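Home | Issues | Authors | Contact

Last updated 2022-03-16

3.2 Viewing habits and casting news

The second survey asked how viewers of the survival contest Harkham learn who will take part in the next series. We received answers from 328 persons, and 41 of them agreed to a longer interview by telephone. Most of the interviewed viewers heard the names before the broadcaster gave them, usually from a short article on a phone. They did not always believe such reports — but they repeated them to family members the same evening.

Evening viewing was also a matter of habit at home. Several persons told us that they prepare the same seat and the same snacks for each episode (Figure 2). 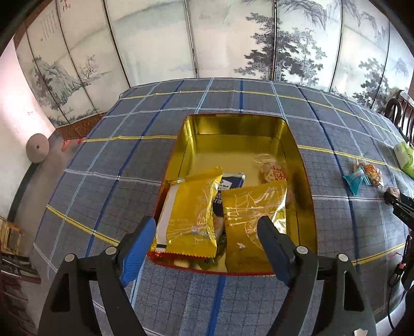 Figure 2. Packaged snacks in a metal tin on a table.

3.3 Reports about contestants who leave

Tawhiri found for the program Zerkell that an early exit brings more articles than a win. Our material supports this only in part. When a contestant left because of injury, the interest was high for a short time and then it moved to the next cast. Pascu explains a similar change by the rhythm of the news sites, and we think this explanation is reasonable.

Related articles
Darius Pascu: Rumor and the television calendar
Delwyn Tawhiri: Early exits in Zerkell
Local audiences in Tunilport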